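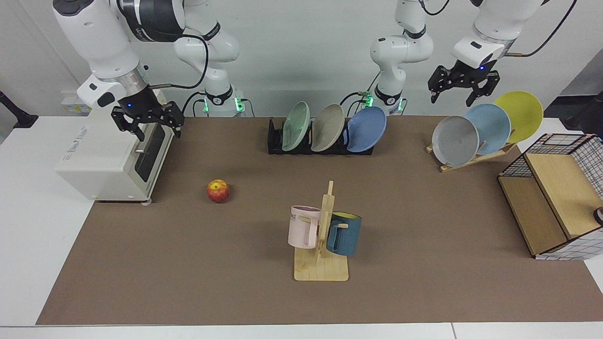
Toaster oven far left, black rack at the back, wooden stand on the right.

rackrail
3/17/22
Layout question. Counter is 60 inches wide, toaster oven at the left end, door facing right. Six plates in daily use: three upright in the black dish rack at the back, three leaning in the wooden stand on the right. Brown mat under the working area. The apple is lunch. I want to drop to one holder and get the space back. Which one goes?
4 comments | 1,588 views

ovenside_b
Keep the rack. It has a slotted base, so plates can go in straight from the sink. With the stand you need to towel them first or the wood takes up water at the joints. I had a Rindberg stand in beech and the feet went gray by July.

Zwane_fan
Disagree. A rack is for drying and a stand is for storage. If the plates live in the rack, there is no place to put wet ones. Keep the stand, dry by hand, put the rack under the sink. Mineral oil on the stand twice a year takes care of the joints.

ovenside_b
That assumes the stand takes all six. Plates in a stand like that lean on a diagonal and overlap, so the back one is awkward to pull. In the rack they stand close to vertical and any one comes out without touching its neighbor.

rackrail
The stand takes five. The sixth fits but rubs at the rim. The medium blue one in the rack is the thickest and it's the one that rubs.

Share (4)

plinth422
Nobody has mentioned the oven. Check the clearance figure in the manual before moving either holder closer to it. My Varkness wants 4 inches on each side and more in front of the door. With the door facing right, you also lose the width of the open door from whatever counter you think you are gaining.

Zwane_fan
Fair point on the door. Turn the oven to face the front edge and that part goes away.

rackrail
Tried it. The handle then sits too close to the edge for me. Door stays facing right.

ovenside_b
Then rack only, left at the back where it is. Ganetti sells a drip tray that fits under most slotted bases if the mat is getting wet.

rackrail
Going with the rack for two weeks. Stand goes in the cabinet, not the trash. Will post measurements.
Was this helpful? 11 Share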